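Search this forum Search Advanced

Hunting money and elephant corridors, can we talk about it?

tegwen_s
July 10, 2018
So I spent last week reading the Tarnden reserve report, all 1140 pages of it (okay, I skipped the soil tables), and I can't get one thing out of my head. The licensed deer and boar hunts next door pay for nearly all of the ranger patrols. I've signed petitions against hunting since I was 16! And now I'm looking at a budget where the patrols stop if the hunts stop. Has anybody here squared this for themselves?

priit_g
I gave up squaring it. A hunter's fee pays a ranger's wage, the ranger pulls snares, and fewer animals die with a wire around the neck. I don't hunt and I never would, but I'll take the money.

Chutima K.
Priit, that only works if the fee gets to the ranger. My uncle did patrols near Inthanon for nine years and bought his own boots for most of them. Where does the report say the money goes after it leaves the hunting office? I looked and I couldn't find it.

priit_g
Appendix 4. It's thin, I'll give you that.

tegwen_s
Very thin! One page, and the December figures are missing. I wrote to the Meline office asking for them and got a form letter back about how much they value my interest — which, fine, but I asked for a spreadsheet.

jgisler
I come at it from the other side. My family hunted when I was a kid and we all believed we were paying for conservation. Some of it was true. But the land got run for boar, and everything that wasn't boar came second. Feeding stations all over, roughly a dozen on our hill alone, and the ground birds disappeared. Whoever pays picks the animals.

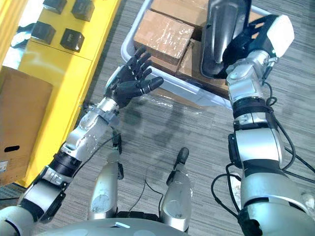

Thongchai Sukprasert: Johanna, I don't think you can pin the birds on the feeding alone. Our valley never had a station in it and we lost ours too, the same years. Could be the hay getting cut earlier. I'd still want the stations gone, though.

jgisler
Fair, we had the early mowing as well. But boar eat eggs, and we were feeding boar.

Chutima K.
Back to the money for a second. Mirura publishes every permit fee and which patrol it went to. If they can do it, Tarnden can. I'd sign a letter asking for that, even with Priit.

priit_g
Send me the draft. I'm not signing anything that calls for a ban.

tegwen_s
No ban in it, just the books. I'll post it in the letters section tonight.

23 comments 9 shares
Contact the moderators | Copyright 2018 | Back to top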